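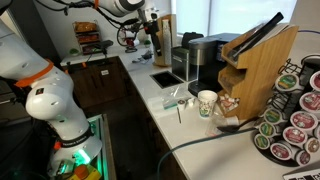

**Teaching by hand: notes from the coffee counter**

Thursday, January 31, 2019

The coffee counter work at Drolmont is now into its third month. Readers who came to the open afternoon in November will remember the arms doing very little, mostly waiting for someone to finish wiring. Since then the team has moved on to recording demonstrations, and Pavithra Suvarna has asked us to pass along where things stand before the next block of sessions starts.

The job is an ordinary one. Take a paper cup, choose a pod, put the pod in the single-serve machine, set the cup under the spout, run the machine, then add a creamer if one is asked for. Most people can do it half asleep. For the arms it has been split into six stages, and each stage is shown separately so that a bad attempt at one doesn't spoil a whole run.

Two ways of showing are in use. In the first, the arm is put into its free mode and a person takes hold of it near the gripper and moves it through the task. The joints give way and the controller records where they go. In the second, the operator sits back from the counter and steers the arm with a hand controller, with the laptop beside them to start and stop the recording. Gangadharan Hegde wrote the software for the remote side, which goes by the name Zoromura in our folders, and he would like people to stop calling it "the joystick thing".

Guiding by hand is easier to learn. A new person can usually get a cup out of the holder on their first morning. The trouble is that the operator's own arms and shoulders get into the camera view and cover up the parts that matter. It is also tiring. Lucyna Dudek did most of the hand-guided recordings before Christmas and limited herself to 10 in a row before taking a break, and we'd suggest everyone do the same.

Remote control is slower to pick up. You have no feel for how hard the gripper is squeezing, and paper cups do not forgive much. Quite a few were crushed in the first week. Éabha Cronin found that it helped to close the gripper in small steps and watch the rim of the cup for the first sign of bending. She has written this up on one page and it is pinned beside the operator's chair. Please read it before your first session, even if you have used the hand controller on another project.

As of this week we have 148 remote demonstrations that passed checking. The target for the full set is 2000, so there is a long way to go. Demonstrations are checked by a second person, never the one who recorded them. A recording is dropped if the cup is dented, if the pod goes in crooked, or if the operator stops for a long time in the middle to think. Pauses are a bigger problem than we expected. The model copies them, and in one early trial the arm hung over the pod carousel doing nothing for most of a minute, exactly as Gangadharan had done while he answered the phone.

**The pod carousel**

Several people have asked why we use the wire carousel when a flat tray would be simpler. Divya Lobo looked after the counter layout and wanted it to match what you would find in a normal office kitchen. Pods on a wire stand are held at an angle, and the stand itself can turn when it's bumped. Operators have two ways of dealing with this. Some come straight in and lift, and some nudge the stand first to bring a pod around to the front. Both are allowed, but please choose one and stay with it for the whole session. Mixed sessions have been hard to learn from.

Red and green lids are both in play. The request for each run comes up on the laptop, and the operator should pick the colour asked for, even where the other one is easier to reach.

**Keeping the counter natural**

There is no need to tidy up between runs. Wrappers, stir sticks and spare cups can stay where they fall, as long as they aren't in the sink or under the brewer. We want the system to cope with a bit of mess, and a counter that has been wiped and straightened every time will not teach it that. Cables are another matter. If one has worked its way to where an arm could catch it, stop and move it.

**Safety reminders**

Keep the emergency stop within reach for the whole session. Only one person guides an arm at a time, and the second arm stays parked while the first is being moved by hand. Long hair tied back, lanyards off. Hot water runs are done under remote control only. Hand-guided sessions use the brewer switched off.

**Next block**

Sessions will be held in the Acharya room, mornings and early afternoons. The group from Sastudcombe will join for part of the block to practise on the remote station, and they will need someone experienced sitting with them. If you can spare a morning, put your name on the sheet by the door or tell Lucyna. New operators should allow an hour for the introduction before their first recording. Bring your own mug if you'd like a coffee, as the paper cups are being kept for the arms.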